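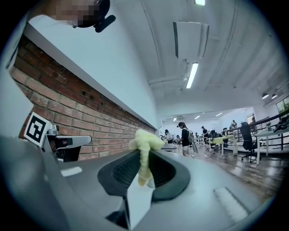 Gripper upkeep, one pair, one long Saturday

I've been meaning to put this page up for ages, mostly so that I stop answering the same three emails from people who've inherited a pair of hand-held grippers and no paperwork. Ours is set 76, which has been through more hands than I'd like to think about, and on August 12, 2023 it got a proper going-over at last. Haf Price kept the log and Tihomir Đorđević did the fiddly bits (he has the smaller screwdrivers and guards them fiercely).

Pads first, always. The finger pads are what everybody forgets, and they're what goes wrong! A pad picks up lint, skin grease and whatever the last lot were handling, and then cloth starts sliding out at the worst moment and somebody blames the software. I go over the mesh with a dry soft brush, then a barely damp cloth, right up into the rim where the fluff packs down. No solvents please. We tried one in May and the mesh went shiny and never gripped properly again, so that was a pair of pads in the bin.

Then I do a pinch test. Take a bit of soft cloth, close the fingers on the very edge of it, lift, tilt, give it a tug. If it creeps I look at the closing before I touch the pads again, and nine times out of ten it's the linkage screw on the left finger that has backed off. A quarter turn is plenty. Tihomir says an eighth, and we've agreed to differ.

Markers next. The black-and-white squares need to be flat, clean and well stuck down. A lifted corner is enough to throw the tracking out, and you'll spend an hour hunting for a fault that a thumbnail would have found. I wipe them with the same cloth I use for my glasses and press along every edge. If one has to be replaced, replace it with the same pattern the same way up (yes, I have done it sideways, and yes, Haf wrote that down).

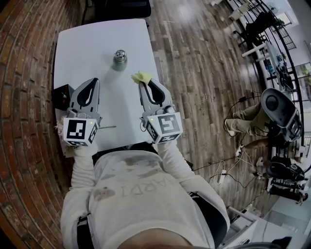

After that I like to work the two of them together over a table, one in each hand, because faults that hide when you test one at a time have a way of showing up when both are going. Open and close slowly, then quickly, then cross your wrists over a bit and feel for any drag from the cable. I check the little green lights while I'm at it. If one flickers when you wiggle the plug end, it's the lead, so swap the lead and carry on. We keep the spares in the Thygesen box under the stairs, and the tired ones go in the Prallimer tin with a knot tied in them so they don't creep back into use.

Small objects are best for this part. A scrap of cloth, something thin, something with a bit of weight to it. I do the same few things in the same order every time, left hand then right, and Haf puts a tick or a grumble next to each. Set 76 had some 312 hours on it before the clean, and the right-hand unit closed a hair later than the left all morning. Tihomir took the cover off, reseated the return spring and put it back with a dab of the Nilunier grease. Go easy with that stuff, it gets everywhere and it loves a clean pad.

Last job is the boring one: cables. Unplug, uncoil, run the whole length through your fingers and feel for kinks, then lay it back in big loose loops. Never wind it round the handle, however tidy it looks on the shelf!

Set 76 is back out, and set 75 is next on the bench once the new screws come in from Nurkance. If you want Haf's checklist, drop me a line and I'll send it over, grumbles included.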